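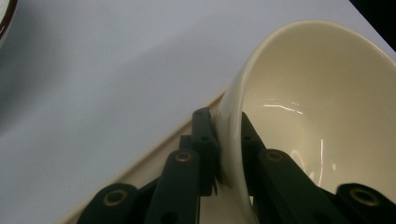 Ticket reopened by Greer Rennie, Trillelden bench support. Customer reports that the Ramevdale pickle pot won't clean the fire scale off her sterling bezels, and that the last batch came out pink. The pink is copper plating, and copper plating means steel got into the acid. She says no steel has been anywhere near it. She has moved the pickle into a glazed ceramic bowl, cream-colored, thick in the rim, while she waits for us. Fine by me - glaze doesn't mind pickle, provided the bowl never goes back to soup.

**Thursday, 9:30.** Asked what she fishes the pieces out with. "Copper tongs." Asked for the brand. Orside. We sell those.

**Thursday, 11:00.** Put a magnet on a pair from our own shelf. The arms are copper. The rivet is not. I have written to Orside, who will no doubt be fascinated.

**Thursday, 2:15.** Pot still runs cool. Customer measured 27°C after 30 minutes on high, which is a nice temperature for a bath toy. Had her swap outlets: no change. Had her check the dial: it was on high, and she'd like me to know she can read.

**Actions**

- Replace pot under warranty
- Send plastic tongs, no charge
- Mix fresh pickle; add acid to water, never the other way
- Pink pieces: 3 minutes in fresh pickle with a splash of peroxide, then rinse and brush

Mwakalinga in returns wants the old pot back drained. The last 6 weren't.

Status: waiting on customer. Orside rivet logged separately.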